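Werkstattbuch Teeküche, September, Eintrag zur Mikrowelle

Vormittags, 9:30 Uhr. Gerät steht jetzt auf dem weißen Tisch vor dem Vorhang. Anlass ist die Kurzanleitung für die Küche bei Gikov: Parvathi Joseph hätte gern eine Seite, die man neben das Gerät hängen kann, und die alte vom Vorgängermodell passt bei keiner Taste mehr. Ich schreibe hier nur mit, was in die Anleitung muss. Den Text setzt dann Undgate.

Das Bedienfeld sitzt rechts, die Tür nimmt den größeren Teil der Front ein. Geöffnet wird über die ovale Taste ganz unten. Sie hat dieselbe Farbe wie das Gehäuse und wird leicht übersehen, auf dem Blatt also als Erstes nennen. In der alten Anleitung stand noch "am Griff ziehen", das muss raus.

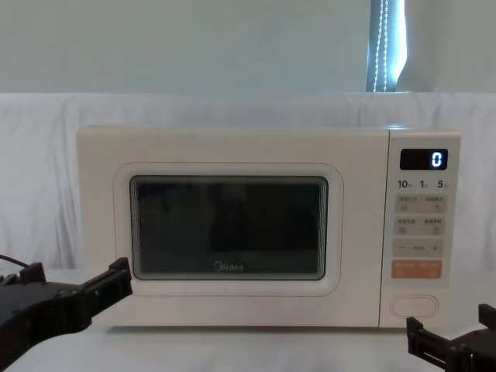
Midea, Front mit Bedienfeld. Anzeige auf 0.

Reihenfolge für das Blatt, von oben nach unten: Anzeige, Zeitstufen 10, 1 und 5, darunter die kleinen Tasten, dann die breite Taste mit Minus und Plus, die orangefarbene, Türöffner. Die kleinen Tasten würde ich nicht einzeln erklären. In der Teeküche wird Suppe aufgewärmt und sonst wenig. Parvathi sieht das anders, sie möchte wenigstens das Auftauen dabeihaben. Offen.

Schriftgröße: Die Beschriftung auf den Tasten ist klein, das Blatt soll man im Stehen lesen können. Probeausdruck in 30 Punkt für die Überschrift war in Ordnung, der Fließtext braucht noch eine Stufe mehr. Papierbreite 195 mm, dann passt es in den Klapprahmen von Jelleo, den wir noch liegen haben.

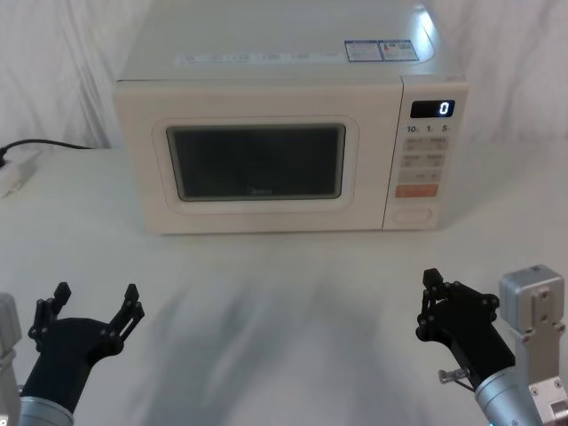 Etwas von oben, mit den beiden Aufklebern hinten rechts auf dem Gehäuse.

Die Aufkleber bleiben dran. Ansah hatte vorgeschlagen, die Kurzanleitung einfach auf die Oberseite zu kleben, das möchte ich nicht - dort liegt vorn schon eine Zeile mit Beschriftung, und in der Küche stellt erfahrungsgemäß jemand eine Tasse darauf ab. Also Wandrahmen.

Für die Zeichnung die Front gerade von vorn nehmen, Umriss und Tasten als Linien, nur die orangefarbene Taste farbig anlegen. Der Türöffner bekommt einen Pfeil. Den Vorhang lassen wir in der Zeichnung weg.

Noch zu tun: Wortlaut für die Minus/Plus-Taste mit dem Handbuch abgleichen, Auftauen klären, Rahmen suchen (Schrank hinten oder bei Ansah). Entwurf geht danach an Parvathi.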